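Crumbs, glue and one big white table

7/3/21

So the craft room is finally a room again. If you've been reading since December you'll remember that it was the place where everything went when company was coming: the ironing board, the Christmas bins, a lamp with no shade, my mother-in-law's entire set of Verbruggen cake tins (I don't bake cakes, she knows I don't bake cakes). I kept saying I'd get to it. Then last week we had two rainy days in a row and I ran out of excuses.

The first thing I did was the wrong thing, which was to go shopping. I went to Fikero out past Clarnbridge and walked around for two hours looking at baskets. Baskets! I had no idea what I was going to put in them. I came home with 4 of them in a sort of oatmeal color and three are now stacked inside the fourth, in the closet, being useless together.

What I should have done is what my friend Rianne told me to do, and that was start with the table and work out from there. Her theory is that a room like this only has one job, and the job happens on the table, so if you can't get to the table you don't have a room. I couldn't get to the table. I hadn't seen the top of it in months. There was fabric on it, and under the fabric was a jigsaw puzzle I'd started and given up on (1626 pieces, what kind of number is that, who decided on that), and under the puzzle was a layer of envelopes that I'm not going to talk about.

It took me most of the first day. I know some people do the three piles, keep and toss and donate, and I did try that, but I kept making a fourth pile called "ask Ryota" and it got bigger than all the others. He came up after lunch, looked at it, said "no, no, no, yes, no," and went back downstairs. The yes was a tape measure.

Things I found, in case it makes anybody feel better about their own spare room:

Seven pairs of scissors, five of which don't cut.
A receipt for $159 from Sarelano for curtain fabric, which explains the curtain fabric.
The curtain fabric.
The remote for a TV we gave to the neighbors.
Beads. Just so many beads, loose, in everything. In the pocket of an apron. In a shoe.

The curtain fabric is really pretty, by the way! It's a heavy cotton with a little green fern on it and I bought it for the downstairs bathroom, and then we painted the downstairs bathroom a color that looks terrible with it. I may do pillow covers. If anybody wants to talk me out of piping, please do it soon.

Once the top was clear I pulled everything away from the walls and vacuumed, and then I had a long think about where the table ought to go. It used to be shoved up against the wall, so I could only ever work from one side, and whenever I cut anything long I had to turn the fabric around and lose my place. Now it's pulled out so I can walk all the way around it. I bumped my hip on the corner four or five times the first evening and I've got the bruise to prove it, but I think I'm learning where it is.

I went back and forth on what to do about the surface. I love a wood table. I grew up doing homework on one with a big burn ring in the middle. But for sewing and cutting and gluing I wanted white, nice and plain, so I could see thread and pins and pencil lines without putting on my glasses. Ryota said white would show every speck of dirt. I said good, then I'll wipe it. We've both turned out to be right about that, and he has been very gracious about it (he has mentioned it only twice).

Because oh my goodness, the crumbs. I don't mean food, I've been strict about no toast in there, mostly. I mean the tiny dark bits that come off of everything you do with your hands. Pencil shavings, eraser rubbings, fluff, whatever it is that lives in the bottom of a sewing box. On the old setup it all fell down into the mess and I never had to think about it. Now there's one little sprinkle of something and it's all I can look at.
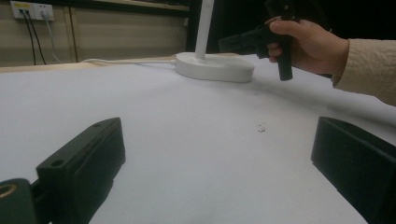
Big white table, tiny dark specks. I rest my case.

I've tried a few ways of dealing with it. A damp cloth just pushes the bits around and then leaves streaks, so I've quit doing that first. A dry paintbrush is good, one of the wide cheap ones, and I sweep everything toward the edge and into my hand. A lint roller works on thread but you go through the sheets fast, and at 59 cents a refill on sale I can live with that but I don't love it. Rianne swears by a slightly tacky ball of poster putty, dabbed, and I'm sorry to say she's right about that too. Brush first, then putty for the stubborn ones, then the damp cloth when there's nothing left to smear.

The creases bug me a little more than the crumbs do. White shows a crease when the light comes from the side, and in the late afternoon it's all soft shadows over by the one end. I don't think it matters for cutting. It matters to me when I'm standing in the doorway with a cup of coffee trying to admire my work. I might leave some heavy books there over the weekend and see if that does anything, and if one of you has a better trick I'd love to hear it in the comments.

Still to do: the closet, which I've shut the door on. The shelf over the window, which needs to come down and go back up an inch higher on the left. Something for the beads that isn't a shoe. And I have to call my mother-in-law about the cake tins, and I've been putting that off since Tuesday, so if you hear from her before I do, I'm out in the yard.

Next post will be the pillow covers, or possibly a very short post about why there aren't any pillow covers. Happy Fourth tomorrow to everybody celebrating! We're doing corn and burgers and I'm bringing the folding chairs up from the basement tonight, all of them, even the one that pinches.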